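Preltovano Robotics Club – Frequently Asked Questions
Last updated September 2021

Do I need experience to join?
No. You need to be enrolled at the school and to come to the safety lesson. If you never wrote a program before, you will be paired with an older member.

When and where do you meet?
Every Wednesday after classes, in the workshop on the second floor. We have 20 places. When they are full, we keep a waiting list until October.

What does it cost?
The fee is 35 dollars for the year. It covers parts and the shirt – but not travel to the competition.

What is the Grerna Challenge?
It is the picking contest we prepare for this year. A team has 6 minutes to let the arm take mixed objects out of a metal bin. Small things are allowed, such as a toy brick or sunglasses, and they may lie close together.

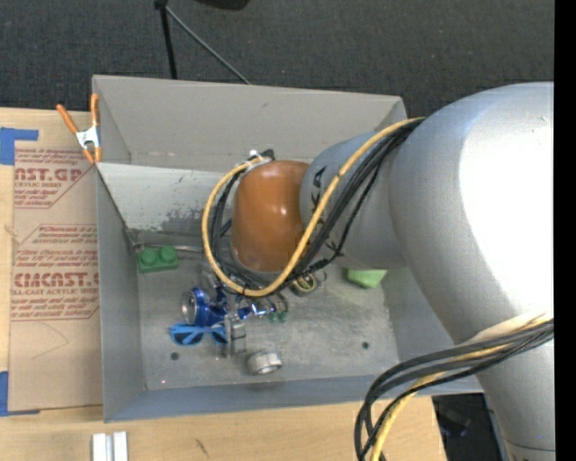

Kazemi writes that shiny objects gave the old team more trouble than small ones, and that new members should practice with them from the first month. We agree with this advice.

Can I use the arm alone?
No. At least 2 members must be present, and one of them stays next to the stop button.

Which software do we use?
Dralik, on the club computers. You can also install it at home, but please ask us first which version.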